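Drastgate kitchen demonstrations: working meeting

Held Friday, 2 pm, upstairs room. Minutes of the last meeting agreed with one correction (the Salazar handset was returned in July and should come off the loan list).

1. Recording so far

The shared store now holds 2847 demonstrations. Most are by remote control. The hand-guided ones are still filed separately and need the same naming before anyone can train on both together. Mornon have asked for a copy of the hand-guided set only. Agreed to send it once the names are fixed.

2. Remote control or guiding by hand

Long discussion. Operators find hand guiding quicker to learn, but their arms get into the head camera view and those runs have to be trimmed. Remote control gives cleaner pictures and slower work. The delay on the link was complained about again, mainly when closing the fingers on something thin such as a plate edge.

Agreed that crockery tasks stay on remote control for now. Drawers and doors may be guided by hand.

3. Operator habits

Two operators approach a mug from opposite sides, and the trained policy hesitates between the two. It was suggested that everyone be told to use one approach. The other view was that variety is wanted, provided each run is smooth from start to finish. Not settled. The next 50 mug runs will be split evenly and compared.

Pauses: operators are stopping in mid-air to think. Please plan the move before pressing record. A run with a long pause should be marked and kept — do not delete it.

4. Ritenier quote

Ritenier have quoted for a second control station. The price leaves out the foot pedal. To go back to them and ask for it to be included, and for a delivery date in writing.

5. Crockery task, sink and dishwasher

Wrist view with the mug, then head view with the plate.
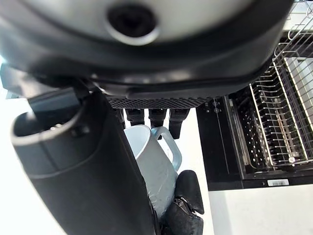
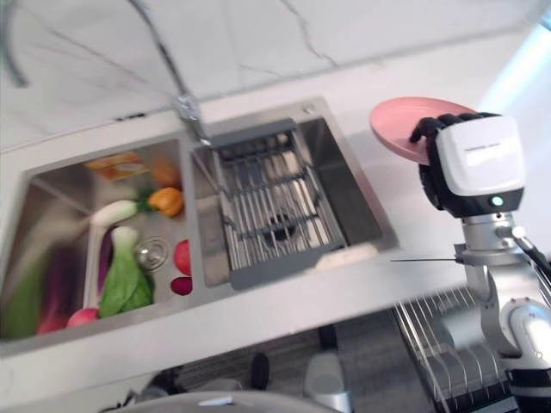
The target for this task is 400 runs. Start and end positions are to be written on the run sheet each time, as the sheets from the first week cannot be matched to the recordings. Failed grasps count as runs if the operator recovers and finishes. If the item is dropped, end the recording and mark it as a drop.

It was asked whether the object list should be fixed before the next block. Agreed yes, and that changes go through this meeting.

6. Any other business

The emergency stop check is to be signed before the first run of the day, including half days. The spare headset strap is broken and a new one is on order.

Next meeting: same time and room. Mornon to be invited for item 1 only.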